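Robot club pre-run safety check, kitchen sessions
Filled in January 27, 2019, by me (Rajkumari Vishwakarma). Comments are mine too, so blame me for the rambling. Boxes with an x are good to go, boxes without one need somebody to deal with them before the February demo.

## Before power

- [x] **Emergency stop found and pressed once.** Works. It's on a longer cable now and I love it, I can stand by the sink and still reach.
- [x] **Arm bolts checked with the hex key.** One on the shoulder took a quarter turn. Please write it down when you tighten something! I had no idea if it was loose last time too.
- [ ] **Cable cover on the floor.** Still curling up at one end. I taped it, but tape is not a fix, and Flundby said they'd swap it if we send the receipt. Who has the receipt?
- [x] **Battery case, no swelling, no smell.** Pack serial ends in 3873, same one as on the charging log.
- [x] **Hair tied back, sleeves up, badges off.** Two reminders needed. You know who you are.

## The work area

- [x] **Counter wiped and dried.** I did this twice (fingerprints).
- [x] **Knives, glasses and anything hot put away.** Checked the counter and the drawers on the near side.
- [x] **Test objects are soft or hard to break.** Fruit is fine. The bowl is ceramic, so strictly speaking I should fail this one, but we're doing fruit picks and the Lodier task sheet asks for a real bowl. I passed it with a note: bowl stays well in from the edge, and whoever is on the stop button watches the bowl and ignores everything else.
- [ ] **Lighting noted on the sheet.** I wrote "ceiling lights on" and then saw there's a whole row of boxes for this. Will fill in properly.

One more thing on fruit, from the practice runs. Ripe bananas bruise if you so much as look at them, and the grip setting we used for the foam blocks is much too strong. Start at the lowest setting and go up one step at a time, with a full stop between steps.

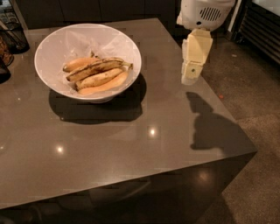
And please log the setting each time, even when the pick goes badly — especially then. Half of our arguments last term were over numbers that we all remembered differently.

## Power on, slow mode

- [x] **Speed limit set before the arm is enabled.** The Rawat controller wakes up with whatever it had last, so read the screen, don't trust it.
- [x] **Home position reached with clear space all the way.** Smooth, no clicking.
- [x] **Gripper open and close, empty, five times.** Fine. A little squeak on the third close that I couldn't get it to repeat.
- [x] **Stop button tested again, arm moving.** Stopped right away. I always feel a bit mean doing this one.
- [ ] **Timeout set to 2000 ms.** It was set to something else and I couldn't save the change without the admin login. Needs fixing before anyone runs the long routine.

## During the run

- [x] **One person on the stop, one on the laptop.** That's 2 people minimum, and no swapping in the middle of a run. If you need to swap, pause first and say it out loud.
- [x] **Hands stay off the counter while the arm is enabled.** Mostly good. We had one reach-in to straighten the bowl, so I paused and we talked about it. Say "pause", wait for the "paused", then reach.
- [x] **Spills get cleaned before the next run.** None this time, hooray.

## After

- [x] Arm parked, power off, battery out
- [x] Log copied to the Fisach folder
- [ ] Spare gripper pads counted and reordered

Open items are the cable cover, the lighting boxes, the timeout and the pads. I can take the lighting and the pads. Somebody with the admin login please grab the timeout, and put your initials next to it when it's done.

R.V.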